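Cups, Trays and Table Mats: The September Gallery

Gidalham Tableware Library lends cups, plates, trays and table coverings to people who need more of them than they own. Most loans go out for birthdays, street lunches and school fairs. The gallery page is updated when new stock comes in or when we change how something is packed. Item 1141, the mixed cup set, has been the most requested thing on the list this year, so this page is mostly given over to cups, with some notes on the printed circuit pattern at the end.

The mixed set is made up from several older sets that had lost pieces. We stopped trying to match them two years ago. Borrowers seem to like having different colors on the table, and it helps people keep track of which cup is theirs. Pastels go out together with the darker ones, and we don't take requests for single colors unless the order is a small one. The plain white rectangular tray is the one we recommend for carrying them. It has enough room for a decent number of cups and fits on most side tables.

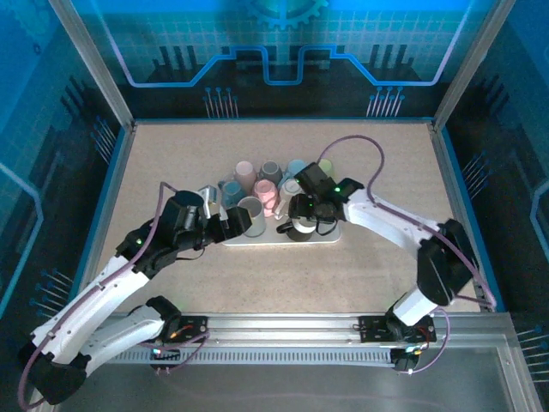
Trays are lent separately from cups and have their own line on the order form. If you want both, please fill in both lines. Last month we had several orders where people assumed a tray came with every set, and they had to come back for one. The loan period is the same for both, 16 days, and you can renew once by phone if no one else is waiting.

A few points on handling. Lift cups out of the tray one at a time and start from the edges. The middle ones are easier to get hold of when there is space around them. Don't stack the cups inside each other, even for a short trip. The older Pindatik cups have a slight taper and will stick, and we have lost more than 30 of them to people twisting them apart. Cups with a painted band should be washed by hand with a soft cloth. The band holds up well in warm water but wears quickly in a dishwasher.

Returns go to the counter on the Porstead side of the building. Put the cups back upright and leave any chipped ones on top of the order form so that we see them. There is no charge for a chip. There is a charge for a missing cup, and it is printed on the form.

The circuit-board pattern gets its own questions, mostly from parents planning a science or computer party. It is blue with paler lines, and the lines copy the kind of tracks and pads found on a real circuit board. Some areas are bright blue and others are close to black – worth knowing if you are picking plates or napkins to go with it. Pale cups show up well against the dark parts. Strong blues tend to get lost.
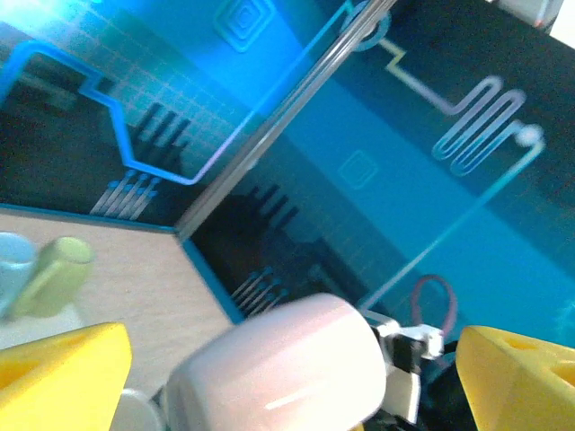
Circuit-board mat, close view. Pale zigzag line on the dark area, nested rounded squares near the top.

Wipe printed mats with a damp cloth and roll them with the pattern facing out. Folding leaves a crease that shows across the fine lines and doesn't come out. If yours arrives with a crease, put it on the table the night before and it will usually lie flatter by morning.

The Awad catalog, which we use for replacements, lists other printed patterns. We would need 300 loan requests in a year to justify buying a second design, and we are a long way from that. If you have a preference, write it on the back of your order form.

Counter hours are Thursday afternoons and evenings. Orders for the following week should be in before we close.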